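Club news: spool line and reel maintenance, Ikley stretch

Members fishing the Ikley stretch should note that the lower car park gate is now locked at 6 each evening. The combination is unchanged. Flounder returns for February were low, with most fish taken on ragworm in the last two hours of the ebb. Weed on the bottom remains heavy below the slipway, and a fixed grip lead is losing more rigs than a plain one.

Fixed-spool reels in the 3000 size are the usual choice here. After use in salt water, slacken the drag, rinse with fresh water at low pressure and dry before storing. Line rollers need one drop of light oil.
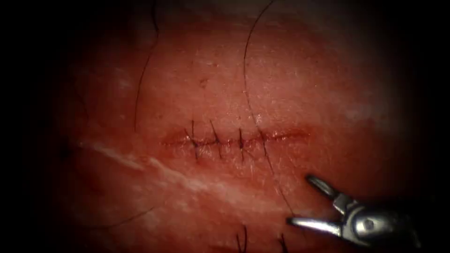 A member from the Nurotby side disagrees about the oil and writes that grease in the roller has lasted him two winters without noise. Either will do, provided the old lubricant is cleaned out first.

Leaders should be checked for abrasion before each session. Any nick within the first metre above the lead means a new leader. For casting leads up to five ounces, tie the leader knot with at least 6 turns, wet it before tightening and trim the tag end short. Replace mono main line after roughly 18 sessions. 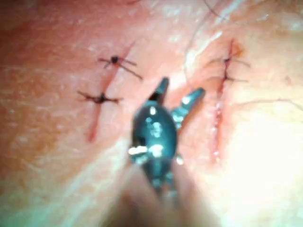
Stitches in close-up.

The next match is on Sunday, pegs 1 to 18, draw at the slipway.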